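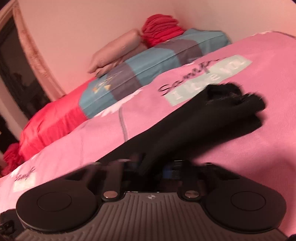

About Lellus

Lellus helps people plan and pay for robots. We are a small planning office, and the people who come to us are usually in the same spot: they have a job they'd like a machine to do, a sum of money with somebody's signature on it, and a quote they don't quite understand. We sit down with all of it and work out what to buy, in what order, and what it will cost to keep going once the boxes have been opened.

We love this work. There is a real thrill in seeing a first arm bolted to its bench, and just as much of one in a spreadsheet that finally adds up (we know how that sounds).

How we started

Deisy Cuadros and Thabiso Steyn met while they were both buying equipment for a university lab. Deisy looked after the money and Thabiso looked after the machines, and for a good while they argued by email. She wanted to know why a gripper needed three sets of spare finger pads. He wanted to know why the training budget had gone into the furniture line. When they finally shared an office they wrote down everything that had cost more than planned, and that list grew into the worksheet we still use with every client.

The first outside job came from a friend at Laur, a care equipment supplier that wanted to try robots for household tasks: picking up clothes, folding towels, making beds. Soft things are hard. A sheet never lies the same way twice, a sock can be any shape it likes, and a pillow pushes back. Laur had set aside nearly all its money for two arms and hardly anything for collecting the examples those arms would learn from. We moved the second arm to the following year, put the money into hand-held grippers and people's time, and the project had something to work with months sooner. We've been fond of household projects ever since!

What we do

Most of our work falls under one of these headings, and plenty of clients only need one.

Needs and priorities. We spend a day or 2 with the people who do the job now. We watch, ask a lot of questions and write down what the equipment has to cope with - the size of the room, the things to be picked up, the hours it will run, who will be nearby.

Budgets. You get one sheet with the purchase price on the left and everything else on the right. Everything else means mounts, cables, spare pads, batteries, chargers, storage for the recordings, insurance, delivery, power sockets in the right place, and the wages of whoever is going to use it all. The right-hand side is often longer, and we'd much prefer you met it in March than after the order has gone in.

Quotes. We read them with you line by line. If a supplier has left out the controller or the licence, we ask about it.

Buying in stages. Very few places need it all at once. We like a small first order, a proper trial, and a second order written by people who now know what they want.

Replacement plans. Pads wear, straps fray, straightforward things get dropped. We'll help you put a yearly figure against that so it isn't a surprise.

A word on hand-held grippers

We get asked about these more than anything else, so it seems fair to say a bit here. A hand-held gripper lets a person do the task with the same sort of fingers the robot will have, while a camera on the tool records it. You can take one into a bedroom or a kitchen, or anywhere an arm on a stand would be a nuisance, and start collecting the same morning.

For planning purposes, the tool itself is rarely the big number. People's hours are. Our usual starting point for a soft-goods project is 300 recordings of each task, made in batches of 20, with a proper rest between batches and a check of the files before anyone goes home. Budget for somebody to do the checking. Budget for things to pick up as well: fuzzy fabrics, shiny fabrics, printed sheets, dark cloth on light bedding, old towels that have lost their shape. Charity shops are wonderful for this and the whole lot tends to cost less than one spare bracket.

Do buy a second gripper if you possibly can. Two people can then work in two rooms, and a loose bolt doesn't stop the day.

Who we are

Deisy Cuadros runs the budgets and will find the missing delivery charge. She also teaches our short course for finance staff, which has no maths in it harder than percentages.

Thabiso Steyn does the site visits. He carries a tape measure everywhere, including on holiday.

Manju Shakya joined us from Zereneck, where she set up recording sessions in borrowed flats and spare rooms. She plans our data collection work, from how many people you'll need to where the chargers should go.

Eusebio Quispe handles suppliers, imports and the long phone calls that go with both. If your parts are sitting in a warehouse somewhere, he is the person to ring.

Elvira Bedoya keeps the office going and answers most first enquiries. She is also the author of Tuder, our planning workbook, which started as her own notes from client meetings and now runs to 40 pages. It's free to anyone who asks, client or not.

How we charge

We charge by the day and agree the number of days before we begin. We don't take commission from suppliers, and we don't sell equipment. If your project is small, ask for the half-day session: bring your quote and your floor plan, and you'll leave with a marked-up copy of both. Schools and charities pay a lower rate, which Elvira can send you.

Sometimes our advice is to wait a year, or to hire before buying. We put that in writing too, with the figures, so you can show it to whoever is holding the purse.

Getting in touch

Write to Elvira with a few lines on what you'd like to automate and the size of your budget, even if it's a guess. Photos of the room are useful, so is the name of anyone who'll have to sign things off. She replies to everybody, and first calls are free.

Page last updated June 2, 2020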